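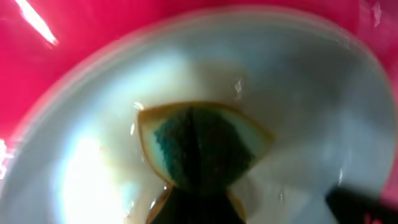
**Can a player go back on after a head knock if they feel fine?**

Once a player is marked "head knock" in Clotis they're off for the rest of that match, however they feel. The app locks the name out of the interchange and only the club admin can lift it, after the medical form is in.

---

**Ticket 1007 - head knock lock not holding on match day**
Club: Tandwood (soccer, seniors + under 16s)
App: Clotis match day, tablets at both benches
Status: open > waiting > fixed, keep an eye on it

**Reported**

Under 16s away at Skudemo. Our centre back and their winger went up for the same ball, clash of heads, both down. Ref stopped play. Ours taken off, team manager tapped Head Knock on the bench tablet, name went red like it should. Ten minutes later name is white again and sitting in the sub list as available. Manager noticed, kid stayed on the bench with an ice pack, no harm done. But the app would have let him back on and the away bench could see him as available too.

Need this sorted before Monday training, coaches use the same list.

**First look**

- Match log has the head knock entry, correct player, correct minute
- Lock entry straight after it. Good
- Then a second entry, "status refreshed from squad list", and lock is gone
- Nobody at our end pressed anything as far as I can tell from the log
- Skudemo tablet shows the same thing, so not just our device

**Tried**

1. Logged out and in on the bench tablet. No change, still white
2. Cleared the saved match and pulled it down again. Player comes back as available, head knock entry still in the log. So the log and the list dont agree
3. Made a practice match, marked a test player. Lock held. Left it half an hour, still held
4. Same practice match but turned wifi off then on. Lock held
5. Same again but edited the squad list on the office computer while the match was running (changed a shirt number). Lock gone inside a minute. **There it is**

So any edit to the squad list mid match wipes it. Checked the real match and yep, someone in the office fixed a shirt number at half time. Right about when the name went white.

**Sent to Clotis support**

Steps 3 to 5 with screenshots, plus both match logs. Asked:
- does it do the same for red cards
- does it do it for the normal injured tag
- is there any warning we can turn on in the meantime

**Reply**

They can repeat it. Squad list edit overwrites the match status for every player in it, not only the one edited. Red cards are fine, those are kept seperately. Injured tag has the same fault but it doesn't lock anybody out so people haven't noticed. No warning setting. Fix coming in build 208, could take up to 2 weeks.

**Workaround sent to all team managers**

- No squad list edits from warm-up until the match is closed. Wrong shirt number = write it on the paper sheet, fix it after
- Any head knock goes on the paper sheet as well as the tablet. Paper wins
- Tell the ref and the other bench out loud, dont rely on their tablet
- Player stays in a tracksuit top for the rest of the game
- Form to the club admin same night

Yensuk asked if this affects them, they're on the same league account. Yes it does. Forwarded the lot.

**Update**

Office login now set to view only on match days. One complaint already (wanted to add a late registration for the reserves). Late ones have to be in by 9 am, same as the league rule anyway.

Also went back through this season's matches looking for the refresh entry after a head knock. Checked 100 logs, ours plus the ones Yensuk let me see. Found it in one other, a Yensuk reserves game. Player had already gone home by then. Passed it on to their admin.

**Update**

Build 208 is on both bench tablets. Reran the test:

- Mark head knock, edit shirt number: lock holds
- Mark head knock, add new player: lock holds
- Mark head knock, remove and re-add the same player: lock GONE

Last one is a silly thing to do mid match but sent it back to support all the same. They've opened it as its own ticket.

**Where it's at**

Shirt number problem fixed. Remove/re-add still with Clotis. Keeping the paper sheet and the view only login till that one is closed. Skudemo still on the old build last I looked, so check their tablet before the return match and if it hasn't updated use ours for both benches.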